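**10 July 2022**

What a night! Gralton had its folk evening in the old chapel and I've come home with my ears still humming. I went for the fiddles, if I'm truthful, and then Cường Trịnh walked on with a đàn bầu – one string, a little flexible rod, and the whole room went quiet. I had no idea you could get so much sorrow (and so much cheek!) out of a single string. He bends each note the way a singer would, and in the slow piece I kept looking round for whoever was singing.

He played three pieces before the break and I'd happily have sat through 20. The second was a lullaby his grandmother used to hum, and the woman next to me was in tears by the end of it.

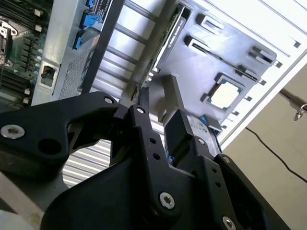

After the break the Stolbridge fiddlers joined him, which I'd worried would drown him out, but they held right back and let him lead. They finished on a reel he'd only learned that afternoon – he rushed the turn at the end, laughed, and went round again faster. Lovely.

I got a quick word with him by the tea urn. He teaches on Saturdays and says beginners are welcome, even ones of 70 with stiff fingers, so that's me told. He's back in November, at Stolbridge this time, and I've already put my name down for two tickets. Must ring Mum in the morning and see if she'll come.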